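February 22, 2023

To: Ingeborg Reuter, Oltmanns Fund
From: Marlene Mühlbauer, Gralo project, Farnlow
Re: Where we stand with the household chores

Dear Ingeborg,

Thank you for your patience with this one. I promised you a report "soon after the holidays" and I know how far past the holidays we are, but I wanted to wait until the cleaning trials were properly under way, and I'm glad I did, as most of what I have to say is about cleaning. Malte tells me I should put the money first and the stories second. I'm going to do it the other way around, as usual, and you can skip ahead if Benedikt is waiting for the numbers.

## What we set out to do

You'll remember the list of 8 chores we agreed on in September, all of them things that a person living alone with bad knees or a stiff back would be glad to hand over. We picked them by asking people in Farnlow what they put off longest, and the answers were very down-to-earth: picking clothes up off the floor, wiping the low cupboards, emptying the dishwasher, folding towels, taking things out of a delivery box, watering plants, closing drawers that somebody else left open, and getting the bread crumbs off the counter. The idea was never to build something for sale. We wanted to find out which of these a machine with a decent hand can do today in an ordinary room, with ordinary clutter, and to write down plainly where it gives up.

Of the 8, we now have 4 that I would call working on a good day. Those are the drawers, the delivery box, the clothes on the floor and the flat part of the cupboard wiping. Please hold on to "on a good day," I'll come back to it.

## How the chores are going

The drawers are our pride and joy and also the easiest, so I won't make too much of them. The hand comes in with its fingertips together, finds the front of the drawer and pushes until it feels it stop. Katia changed how hard it is allowed to push just before Christmas and we haven't had a bent runner from that day on. It can't yet tell a drawer that is closed from one that is stuck on a wooden spoon, and I suspect many of us have had the same trouble.

Clothes on the floor went better than any of us expected. A sock or a T-shirt is forgiving, it doesn't matter much where you grab it, and if a sleeve trails behind on the way to the hamper no harm is done. Dark clothes on dark flooring are still a nuisance, and Katia has been collecting those cases separately so we can see whether it's the lighting or the color that throws it off. My bet is on the lighting. Hers is on the color. We'll let you know!

The delivery box works as long as the flaps are already open. We have tried having the robot open taped boxes and I would ask you to think of that as a different project, maybe for different people. Once the flaps are back, reaching in and lifting one solid thing out is fine. Soft packing paper confuses it, and it has more than once brought out the paper very carefully and left the cup behind.

Towel folding is not working. I'd like to be direct about that because there are so many nice videos of it. We can get a neat fold from a towel that is laid out flat first, but laying it out flat is the chore, really, and a person who has done that part may as well do the rest. The dishwasher is stuck on wet glasses, the plants are stuck on the watering can (the weight shifts as it empties, and the wrist keeps correcting for a can that is heavier than it is), and the crumbs mostly travel from one end of the counter to the other.

## Wiping, which has taken up most of our winter

I want to spend a little longer on wiping, because it sounds like nothing at all and it has taught us the most. When you wipe a cupboard at home you do half of it by feel. You lean a little harder on a sticky spot, you ease off at the corner, you go around the hinge without looking at it. The robot has to be shown every one of these things, and some of them more than once.

Glossy paint is the hardest. A shiny surface reflects the light, and in the glare the camera at the wrist can't separate a smear from a reflection. In the early trials the robot would work away at a patch of light with great dedication and leave the fingerprint beside it alone. Malte's answer was to have it look from more than one angle before it starts, on the thought that a reflection moves when you move and a smear stays put. That has helped a lot. It's slow, though. A cupboard front that I would do in the time it takes the kettle to boil keeps the robot busy until the tea has gone cold.

Edges come next. The flat part of a top or a door is fine now, and I count it among the chores that work. Where the top turns down into the front, the hand tends either to stop short or to carry on into thin air, and it has to be talked through the change. Seams between panels catch the cloth. Hinges and small brackets we have simply told it to avoid, with a good margin, and that leaves a ring of unwiped paint that my mother would not have let pass.

And then there is how low everything is. The cupboards people told us they hated wiping were the ones close to the floor, for the obvious reason, and it's awkward for the arm too. It has to come in from above with the fingers pointing down, and its own shadow falls over the place it's trying to see. We're going to try a small lamp. I'd have thought of that sooner if I hadn't been so sure that the software would sort it out.

## The hand

The Ernetti hand is holding up well. As you know we spent a long time arguing over whether we needed that many fingers for this kind of work, and I was on the side of the simple pincer. I've come round. For picking up a sock I still think the pincer would do, but for holding a folded cloth flat against a surface the row of fingers is a real help, and they can press unevenly where the surface isn't quite true. The fingertips have picked up some wear. Katia checks them at the end of each week and keeps notes, and we have a spare set in the cupboard.

The fabric cover over the hand was her doing as well. It keeps lint and drips out of the works and it has saved us at least one long evening with tweezers.

## Trials and money

We have logged 900 trials across all the chores, each with its recording and a short written note by whoever was in the room. I'd encourage Benedikt to read a few of the notes if he has a free afternoon, because they say more than the scores do. "Did everything right to the wrong cupboard" is one I'm fond of.

From the equipment budget we have 4000 euros left. I would like to put it toward the lamp, a second set of fingertips and having the arm serviced before the spring. None of that needs a change to the agreement, as far as I can see, but please tell me if you read it differently. Staff time is on plan. Travel is under plan, mainly because we haven't gone anywhere.

## Can it do the chores yet?

You asked me this on the phone and I gave you a muddled answer, so let me try again. In our room, with one of us nearby, it can do half the list well enough that I'd be happy with the result. I would not leave it alone in somebody's home. A good day still depends on things like where the sun is and whether the cardboard box got moved, and a person living alone shouldn't have to arrange their house around the helper. I do think the low cupboards are within reach, and I'd be delighted if that turned out to be the chore we hand over first, because it's the one people sighed about the most when we asked.

Until the summer we'd like to leave the towels alone and put our time into edges and glare, with the clothes and the delivery box kept running alongside so they don't slip back. Malte would also like to repeat the whole cupboard series on matte paint, so we can say how much of the trouble belongs to the shine.
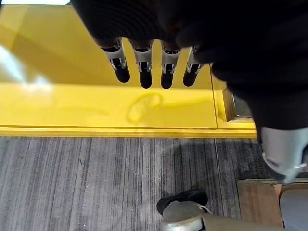 If that order of work suits you, a short reply is plenty and we'll carry on. You and Benedikt are welcome in Farnlow any time, and Katia has asked me to say that the coffee has improved.

With warm regards from all of us,

Marlene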